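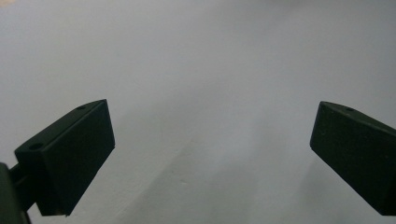
Turholm Hall, tables and worktops: safety check

Checked by: Jaqueline Jaramillo, with Kaan Kahraman on the heavy end of everything
Date: March 26, 2022
Rooms: main room, side room, kitchen hatch

Key: OK = fine to use. W = watch, look again next time. F = fix before the next booking.

SURFACES

1. Tops clean and free of sticky patches. OK
Comment: Lovely to see! The pale tops show every splash, so I had expected to be scrubbing all morning, and in the end it was one cloth and a bit of washing-up liquid (plus a blob of glue by the window, which came off with a plastic scraper).

2. No chips, splits or raised edges. W
Comment: Small chip on the corner of the long table in the side room. Smooth to the touch. I ran a pair of old tights along the whole edge and nothing caught, which is my favourite test of all and I recommend it to everybody.

3. Tops level. OK
Comment: Kaan's marble stayed put on every table but the one nearest the radiator, where it wandered off and had to be fetched from under the piano. Folded card taken out from under the leg, foot screwed down properly, marble now behaves.

4. No heat marks or bubbling near the hatch. OK
Comment: The mats are being used. Thank you, Thursday lunch people!

LEGS AND FIXINGS

5. Folding legs lock with a click. F
Comment: One catch on the Pellport table is stiff and only goes home with a good shove. Table turned to the wall with a label on it. Nicanor Rosales has a spare catch and will fit it before the next booking.

6. Screws tight underneath. OK
Comment: Half a turn here and there. If you do this check after me, take a cushion for your knees.

7. Rubber feet all present. W
Comment: Two missing, replacements ordered. The table still stands steady but it squeaks something dreadful when you move it.

AROUND THE TABLES

8. Clear way to both doors with chairs pulled out. OK
Comment: Much better with the tables turned lengthways. Please keep them like this, it makes the whole room feel bigger.

9. Cables off the floor. F, then fixed on the day
Comment: Extension lead for the urn ran straight across the gap. Now goes round by the skirting and is clipped down.

10. Lighting good enough for close work. OK
Comment: Superb since the new tubes went in back in January. You could thread a needle at any seat in the main room.

11. Stacked tables no higher than the marked line. OK

12. Tables wiped and dried before stacking. W
Comment: A damp ring between two of them. Give them a few minutes to air, please.

TO DO

Catch on Pellport table: Nicanor
Rubber feet: Jaqueline, when the parcel comes
Chipped corner, sand and seal: Krum Dumitrescu has the sealant
More cloths for under the sink: anyone passing a shop

Signed: J. Jaramillo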